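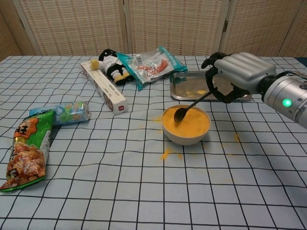
A reader in Ridham asks why an actor's whisper can be heard in the back row of a theater.

The answer is the shape of the room. Sound travels as waves. When a wave hits a hard wall, it bounces. When it hits something soft, like a padded seat, part of it is soaked up.

The Dumau Theater has 1394 seats. Its ceiling is built from 60 tilted panels - each one sends sound toward a different group of rows. The smaller Trulterari Hall has 269 seats and needs only six panels.

Too much bouncing is a problem too. Words blur together, and this is called an echo or, when it lingers, reverberation.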